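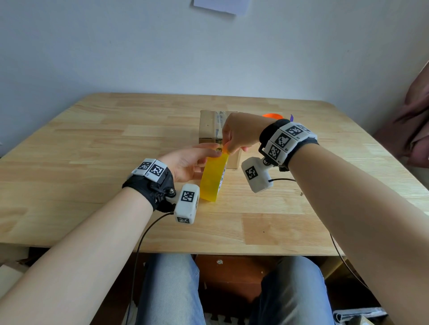

Home Publications People Data Contact

3.2 Gathering the examples

I wanted packing jobs that folks do at home without thinking, so the Surkora set starts with small boxes and tape. Danica Pavlović and I wrote 17 short prompts, and each one leaves the order of steps up to the person.

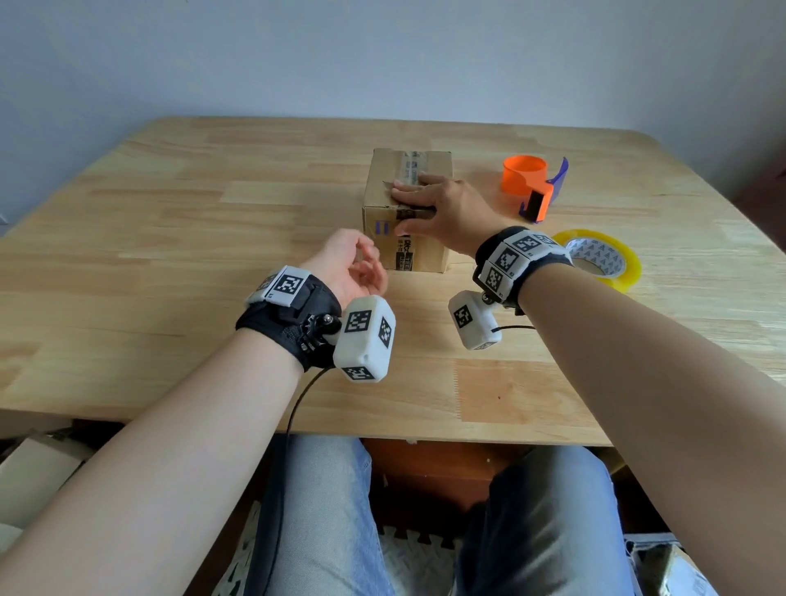
We kept a take even when somebody fumbled, as long as the tags on both wrists stayed readable (my rule, and Danica still grumbles about it!). I'd love to get to 1000 takes by October, but sorting them by hand is slow going.
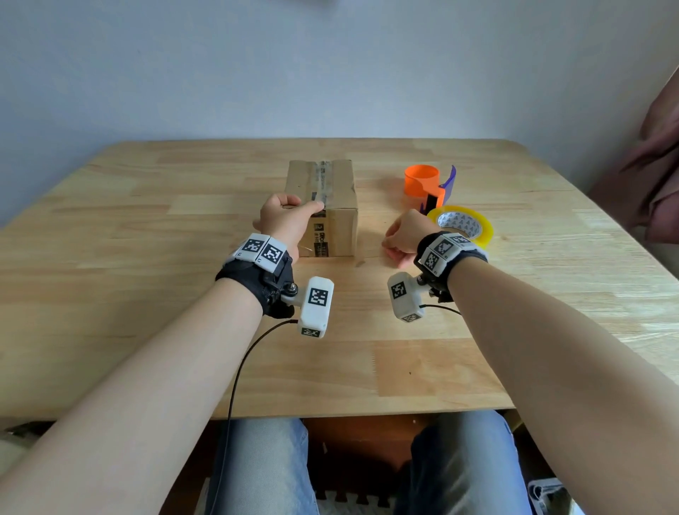 Figure 3. Left hand at the tape seam, with the dispenser and a roll of tape to the right of the box.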